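Chapter 5
Before You Buy the Arm: Planning and Paying for a Small Robot Cell

I've bought the wrong robot twice. The first one was too big for the bench and the second one was fine, but I'd spent so much on it that there was no money left for anything to put in its hand. It sat under a dust sheet until November, when the next budget opened and I could finally order a gripper. So if this chapter sounds a little like a nagging uncle at a car lot, you know why.

Chapters 1 through 4 were about how arms move, how they see, and how you tell them what to do. All good stuff, and I hope you had fun with the joint angle exercises (I still get the wrist ones backward!). This chapter is about money and planning, and I've put it in the middle of the book on purpose. Most of my students go out and price equipment the week after they learn what a gripper is, and I'd like to catch you before you sign anything.

What you'll be able to do by the end of the chapter

Write a one-page task statement that a seller can't wriggle out of.
Split a budget into arm, hand, eyes, bench, and time.
Compare two quotes that were written to be hard to compare.
Plan a trial, and decide ahead of time what would make you say no.

Words to know: payload, reach, cell, end effector, spare, lead time, acceptance test, running cost.

5.1 Start with the job

Here's what people usually do. They see a video, fall in love with an arm, get a quote, and then go looking for a job that fits it. I understand completely. Arms are lovely. But the job sets the reach, the reach sets the arm, and the things being picked up set the hand, and if you go through that list in the other direction you end up paying for reach you never use and a hand that can't hold your parts.

I ask everybody to write the job down in plain words first. Use the names of real objects. "Material handling" is no good to me. "Pick up a block and a ball from a table and put them in a basket" is great, and you can already start spending money with a sentence like that, or better yet, start not spending it.

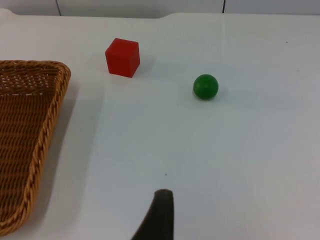

Page last changed: Monday, October 23, 2023

Let's price that sentence. A cube is a kind thing to grab because it has flat sides and it stays where you left it. A ball is less kind, and a glossy one can squirt out of a hard finger like a grape. So one hand has to suit both shapes, and that's your first line item: do you buy one curved finger set that manages both, or two sets and a way to swap them? The swap costs money, and it also costs time on every single cycle, which is a bill you'll keep paying long after the invoice is filed away.

Now the basket. Wicker has a thick braided rim, and the arm has to carry each object up and over it. That's extra height in the path, and extra height eats into your reach. It's cheap to check with a tape measure and a real pain to find out about later. A shallow tray would make the job easier, and if you're free to change the container, change it! I've seen a ten-minute chat about a tray save more than a week of haggling over an arm.

Then there's the light. A pale table makes a red cube and a green ball easy to tell apart, but it also shows soft shadows, and the basket throws a wide one. If your camera software gets fussy about shadows, you'll want a lamp in the budget. Lamps are the best bargain in this whole chapter.

5.2 The five pots

I split every budget into 5 pots before I ask for a single quote: arm, hand, eyes, bench, and time. "Eyes" covers the camera, its mount, its cable, and the lamp. "Bench" is the table, the guarding, and whatever the base bolts to. "Time" is yours, and please don't write zero next to it.

For the practice problems I'll use the Lerkia bench project, which runs all through the second half of this book. Lerkia set aside 125 staff hours for setup and training, and their first draft put every one of those hours into programming. Nothing for mounting the table. Nothing for teaching the second operator. Nothing for the day the cable turned out to be too short, and there's always a cable. When they redid the sheet, 27 of those hours moved over to the bench and the people, and the plan got a lot more believable.

Spares go in the pot of the thing they belong to. Fingertips wear, so spare fingertips live in the hand pot, and you order them with the first purchase. Ask about lead time on every spare, in writing. A cheap part with a long wait is an expensive part.

5.3 Reading three quotes

You'll find three quotes in the back of the chapter, from Hidico, Pană, and Gruken. Read them with a pencil. Hidico gives you one big number with the hand included and the camera left out. Pană breaks everything into lines, which I like, but the training is listed as an option in small type on the second page. Gruken has the lowest price and the longest lead time, plus a yearly software fee that starts after the first year.

None of them is cheating. They've each answered a slightly different question, because Lerkia's first request was vague. Your task in Problem 5.3 is to rewrite the request so that all three sellers have to answer the same one. Put your objects in it, your container, your table size, and the number of picks you want in an hour. Then sort every line of every quote into the five pots and see which pots come up empty.

5.4 Ask for a trial

Before any money moves, ask to see the job done with your own objects. Mail the seller your cube, your ball, and your basket, or carry them over yourself. Don't let anybody swap in a foam block. Write down the number of tries, how many misses you'll accept, and who picks the starting spots (you do). Ask for some awkward layouts too, with the ball close to the rim or right up against the cube, because a tidy table with plenty of space between things is the easy version.

Warm-up before Section 5.5

Pick one job in your own shop, lab, or kitchen that you'd like an arm to do. Write it in one sentence with real object names. Underline every noun, and beside each one write the pot it will cost you money in. Bring the sheet with you to the next section, where we'll put prices on it and work out what the cell costs to run once it's paid for.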